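# Unit 4: Desk Lamps, Power Strips and Cords

Handout for the evening course "Light at the Workplace", Tollirico Adult School. Please read it before we meet on Saturday, October 7, 2023. Bring a pencil and, if you have one, a lamp from your own home that you want to ask questions about.

In Unit 3 we spoke about lamps on the ceiling. Now we go down to the desk. A desk lamp looks like a simple thing, and many students told me in July that they expected this unit to be short. It is not so short. The lamp, the base, the cord and the strip belong together, and if one of them is badly chosen, the others suffer too.

## 4.1 Words we will use

- **Shade**: the cover around the bulb. It decides where the light goes.
- **Neck**: the part between shade and base. A neck that can be bent is called a gooseneck.
- **Base**: the part that stands on the desk, often round and heavy.
- **Clamp**: holds a lamp to an edge or to another object, in place of a base.
- **Power strip**: a row of outlets on one cord. In some books you find "extension block" or "multi-outlet". In this course we say power strip.
- **Rating**: the highest load that a device is made for, given in watts or amperes.

Please do not mix up "cord" and "cable" too much in your homework. I accept both, but inside one answer keep the same word.

## 4.2 Base or clamp?

A lamp with a round base can be put down anywhere on a flat surface. You can move it with one hand. The weak side is the space it takes, and also that a light base lets the lamp fall when the neck is bent far out.

A lamp with a clamp takes its strength from the thing it holds on to. Normally this is the edge of the desk, but it can also be a shelf or a heavy piece of metal. The clamp must be closed firmly and the jaw must sit flat. If you have a soft wooden edge, put a piece of felt or cardboard between.

Compare the red lamp and the green lamp for these two ways of standing.

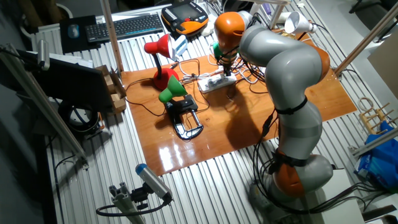
Carhuamaca asked by e-mail whether a clamp lamp is always the better choice for a small desk, and added that the desk in question has a glass top and is pushed against a wall. For a small desk, yes, very often. For a glass top I would say no. The pressure comes on a small spot, and glass does not forgive this. Take a lamp with a base, or fix the clamp to a shelf next to the desk.

## 4.3 Direction of the shade

A cone-shaped shade sends most of the light out of its open end. So the first question is always: where does the open end point?

1. For reading, it should point to the page and come a little from the side.
2. For writing, it should come from the side of the hand that does not write. A right-handed person puts the lamp on the left.
3. For work at a monitor, it should point to the papers or the keyboard. Light that falls on the glass of the monitor disturbs the eyes.

The surface of the desk is also important. A varnished board throws the light back, and you get a white spot where you wanted to see your work. The spot seems small, but the eye goes to it again and again. You can turn the shade, move the lamp further to the side, or put a dull mat on the board. In most homes I would try these in the same order, as turning the shade costs nothing.

A second problem is shadow. Any large object standing between a light and the desk makes a dark area. When you plan a workplace, sit down in your normal position, lean forward as you do when you work, and only then look for the shadow. Many people check it while standing beside the desk and are later surprised.

## 4.4 Cords on the work surface

Where to put the power strip? There are three usual places: on the desk, under the desk, or on the wall behind. On the desk it is easy to reach, and you see at once which plug belongs to what. The price is that all the cords come together at the place where you want to put your hands.

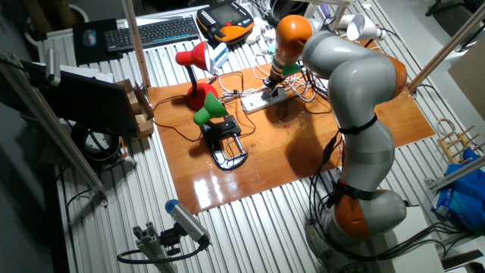 *Fig. 4.2. Power strip and lamp cords together on the board.*

My own rules for cords are the following. You may have better ones, and then please bring them to the class.

- Before you plug anything in, lay each cord from the lamp to the strip by the shortest way which does not cross the place of work.
- Gather the extra length in a wide loop. Do not wind it tightly around your fingers.
- Keep a cord out of a clamp. A jaw can press through the cover of the cord, and from outside you see almost nothing.
- Mark both ends with the same colored tape. White cords are all the same to the eye, and black ones also.
- Leave a little free cord behind a lamp with a movable neck, so that it does not pull when you bend it.

The loop deserves one more sentence. A cord that is tightly coiled keeps its warmth inside. With a small lamp this is not much, but a heater on the same strip is another matter, and heaters do not belong on a strip at all.

## 4.5 How much may go on one strip

Add the watts of all devices and compare with the rating on the back of the strip. The Rustgate strip which I bring to the class is rated for 1,149 watts, an odd number, and for this reason good for exercises. A desk lamp in our examples takes 30 watts. Four such lamps together take 120 watts, and the strip is far from its limit.

Now add one fan heater of 2,000 watts. The sum is 2,120 watts, and the strip is overloaded by the heater alone. It does not help to switch off the lamps.

So for lamps the watts are seldom the difficulty. The difficulty is the order on the table.

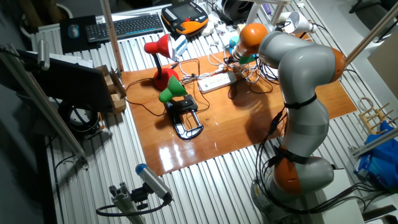 And order is easier to make at the beginning than later. When you set up a desk, start with the things which do not move: the monitor, then the strip, then the lamps. After these come the keyboard and the mouse, which need a free area in front of you. The cords are laid last, and when you have laid them, move each lamp once through its full way to see that nothing is pulled along.

Students with the older edition of the Carnari workbook will find the opposite order on their page about desk plans, lamps first and strip at the end. I have tried it in this way too. It works with one lamp. With two or more I had to lift everything up again.

## 4.6 Homework

Draw your own desk from above, in pencil, on one sheet. Show the lamp or lamps, the strip, and the way of each cord. Use an arrow for the direction of each shade. Mark with a cross any place where a cord passes through the area of your hands.

Then change one thing only, the one you think is the worst, and draw the desk again on the back of the sheet. Write two or three lines about why you have chosen this one. Complete sentences, please. Spelling mistakes do not cost points, but I must be able to read the watts.

If your lamp has no label for watts, look at the bulb when it is cold and the plug is out. If there is also nothing, write "unknown" and calculate with 30.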